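News from the workshop

The sweeping arm: where we are in December

In the last issue I promised to write about the arm on the long table, and several members asked me in the kitchen if I forgot. I did not forget. I waited until there was something worth to report, and now there is.

For those who joined after the summer: the project is called Hulomura, and it wants to teach one robot arm to tidy a workbench after people have used it. We don't plan for it to build things. It should take a dustpan, take a brush, collect what is lying on the mat, and put the tools back. When I explained this at the open evening, one visitor said that his children can do it. Mine also can, but they don't want to.

The arm itself came to us second-hand through Poltirent, with one joint that did not hold its position. We changed the motor in that joint and printed a new cover for the cable. The control program is our own, with many parts taken from earlier work at Fotov, the workshop across the river, who were very generous with their time and also with their spare screws. All together we spent 2,748 from the shared budget, and from this the motor was the largest part. The exact list is in the blue folder next to the door, and every member may read it.

The first weeks went only for holding the dustpan. I thought it would be the easy part. A handle is a long thing, and a gripper is made to close on long things. But the handle of our dustpan has a rim on each side and a channel in the middle, and when the fingers closed a little too high, the whole pan turned around in the grip and the lip lifted from the table. We tried rubber pads, then softer rubber pads, then a slower closing. What helped in the end was to approach from the side and to press less. I am a little ashamed how long we needed to learn this.

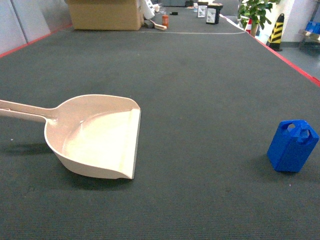 The long table with the dustpan and the blue block on the mat, brush and other things at the far end.

The mat deserves some words too. Before, we worked directly on the table top, and the pan was sliding away each time the brush touched it. The ribbed surface holds it better. It has one disadvantage, that very fine dust goes between the ribs and the brush passes over it. For sawdust and small plastic pieces from the printer it is good enough, and these are most of our dirt anyway. The red tape along the sides is a help for people and also for the program, which reads it as the limit of the working area. So please do not remove the tape, and please do not put other red tape on the table. It happened once, and the arm refused to move for a whole evening while we were looking for the mistake in the code.

Now the numbers, for members who like numbers. Until the end of last month we made 263 complete attempts. A complete attempt means: take the pan, put it down with the lip flat, sweep, lift, empty, return. Most failures come in the moment of emptying. The arm lifts the pan well, but it turns the wrist too early, and a part of the dust goes back on the mat. We have a change in the program for this, and we will test it after the holidays. My hope is to reach 2,000 attempts by the spring, but this depends on how many evenings the table is free.

A second job is the view from the wrist. The small camera there must look past the fingers, and the fingers take a good part of the lower picture. It also sees much that has nothing to do with sweeping, for example the shelving beside the table, with its polished metal bars that throw the light back. The program was sometimes taking a bright bar for an edge of the dustpan. We now tell it to ignore everything outside the tape, and this removed most of the false edges, although not all. In the evening, with the lamps on, it is still worse than at midday.
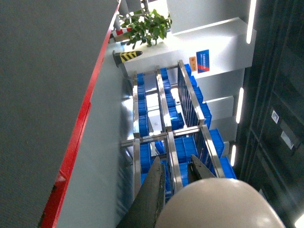
Sarmiento, who read this text before printing, asked me to add that ignoring the outside is only half of an answer, that the arm also has to know when its wrist is turned so far that the table is hardly in view, and that in such a moment it should stop and go back instead of guessing. I agree with this. At present it guesses. The stop is on our list, before the emptying and before everything else, and I would be happy if somebody with experience in motion planning could sit with us for one or two evenings.

Some practical points for people who want to join or only to watch:

We work from 4 in the afternoon until the door is locked. You can come later, but then please knock at the side window.

While the arm is powered, hands stay outside the red tape. The emergency button must be within reach of one person, and this person does nothing else.

If you use the long table for your own work in the morning, please leave the mat flat. A fold in the mat changes the height and then we must measure again.

We are looking for a second dustpan of a different shape, with a narrower handle if possible. It does not need to be new. Brushes we have enough - thank you to everybody who brought one after the last issue.

The next report will come when the new emptying motion is tested. Questions can go in the project box or on the paper list that hangs by the kitchen.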